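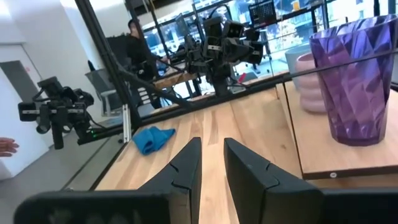
**Hiba Awad**

Long one today, sorry. Notes from the table at Lorkico, where we're collecting examples for the tidy-up policy. I get asked how this part of the job works, so I'm going to write it down in pieces.

---

We record every episode from the wrist cameras and a couple of fixed ones. The wrist view is the one I check first. If the fingers are in view and the thing you're reaching for is in view, the episode is probably usable. If not, I don't bother opening the others.

---

The task right now is cups and cloth. Cups go up on the wooden platform, cloth gets folded and put to one side. Two arms, one operator. The policy gets the camera views and joint positions and has to predict the next chunk of motion.

---

Where we are: 2,607 episodes kept, 238 thrown out. I threw out most of those myself, by watching them.

---

Why they get thrown out, most common first:

- operator paused mid-reach to think
- cup was dropped and picked up by hand while recording was still on
- one camera stopped sending frames
- the start layout was the same as the episode before

---

The last one is my fault more than the operators'. For the first week the layout sheet only said "place cups on platform." People put them down in the same spots every time. The model learned the spots. Move a cup over by the width of your hand and it closed on air.

---

Now the sheet gives a layout for each episode, made by a short script. It picks which cups, which side the cloth starts on, and how crumpled the cloth should be. Crumpled is a scale of 1 to 3, and we argue over what a 2 looks like.

---

Cloth is harder than cups by a lot. A cup has one shape. The blue cloth has a new one every time you let go of it. I'd like twice as many cloth episodes as we have.

---

See-through cups are their own problem. The purple one lets the background through, and it's faceted too, so it looks different from every angle. The pale pink one with the ribbed rings gives us much less trouble. We keep both in the set in every session.

---

Someone asked about the windows. Yes, we have big windows behind the table, and no, we don't cover them. The Litdale site has blinds and steady lights, and their model did fine there and badly here. Ours has seen mornings and late afternoons. I log the time of day with each episode so we can check the spread later.

---

Same goes for people. Somebody is nearly always standing behind the arms, and sometimes a hand comes into view at the side. I keep those episodes as long as nobody touches anything on the table. The robot will be working near people anyway.

---

Session length: 30 minutes, then swap operators. We tried an hour. The second half was slower and had more paused reaches, and I was throwing out enough of it that we didn't gain anything.

---

Every operator has a style, and it shows up in the data. One comes in from above every time. Another slides in low along the tabletop. Both work. If you mix them evenly, the early model hesitates between them and stops short. We haven't solved this. For now I tag each episode with the operator and train on the tag.

---

Tools, since I'll get asked: recording and playback run on Findar, which our team wrote and which isn't public. Labels are a plain spreadsheet. I've looked at nicer labeling tools and gone back to the spreadsheet both times.

---

Khoury (the project, not a person) is the next step. Same table and arms, but the cups get stacked before they go up. Stacking means the second arm has to hold something still, and we have close to nothing like that in the current set. So we start collecting again, nearly from zero.

---

If you're setting up something like this, write your reject rules before the first session. I wrote mine after the first week and had to rewatch all of it.

---

Replies are open. I'll get to the camera placement questions tomorrow, I need to redraw the mounting sketch first.

Thursday, July 17, 2025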